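Planning and Budget for the Two-Arm Sorting Cell
Student project report, Group Jotine

3. What we had to buy and how we decided

At the start of the project the department gave us two arms of the same model, already used by an earlier group. So the arms were not in our budget, and this made many people think that the rest will be cheap. It was not so cheap. The money went to the parts between the arm and the floor: base plates, profile, cables, grippers, and a second safety check.

We wrote the first list in September. It had 48 positions. Our supervisor asked us to mark each position as "must", "later" or "borrow", and after this work only 10 positions were left in the first order. We recommend this method to the next group, it took us one afternoon and it saved discussions later.

3.1 Work surface

We compared a machined aluminum table from Alcaraz with a simple solution of cardboard and tape. The aluminum table has threaded holes and is very flat, but the delivery time was too long for one semester. For the tasks in our plan (pick a small object, put it on a plate, move fruit to and from a bowl) the flatness of cardboard is sufficient. We put a grid on it with dark blue tape, so that the position of an object can be written down as row and column. The tape is a consumable and must be in the budget of every semester.
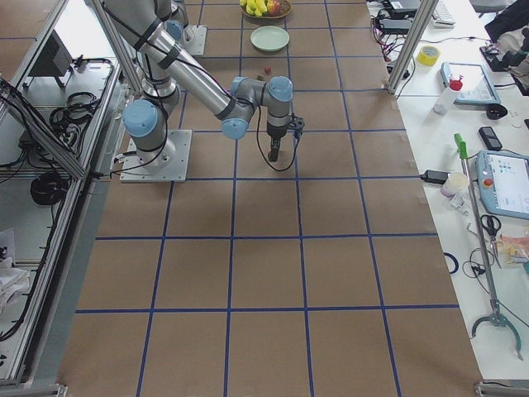 Page last changed: September, by Group Jotine

Each arm stands on its own square metal plate. In the first drawing we wanted one long plate for both arms, but the offer from Bumwood for the long plate was 374 euros and two small ones together cost 216 euros. Two plates have also the advantage that the distance between the arms can be changed. The disadvantage is that the calibration between the arms must be repeated after each change, and we have to plan time for it.

3.2 Grippers and cables

We ordered the gripper from Gumeo. Before the order we made a list of objects which it must hold, from a banana to something with the size of a cherry tomato. The small objects decided the choice, as a wide gripper would have problems with them. We did not buy spare fingers in the first order. This was a mistake in planning - the shipping cost for a small second order is almost the same as for a big one.

For cables we calculated too little length. A cable which goes to the wrist needs a loop, or it will pull when the last joint turns. Please measure along the arm in its longest position and add the loop, and only then order.

3.3 Side table

In the first plan there was no side table at all. Now the teach pendant lies there, with the keyboard, the tablet, power supplies and hand tools, and there is not much free place left. For the next phase we ask for a shelf and a cable channel. The teach pendant should get a fixed holder, so that the emergency stop is always in the same place for the operator.

3.4 Open positions

Second order, not yet approved:
- spare gripper fingers, one set
- holder for the teach pendant
- cable channel and cable ties
- dark blue tape
- shelf for the side table

The aluminum table stays on the list as "later". We will ask Alcaraz for a new offer when the tasks need more exact positions than the cardboard can give.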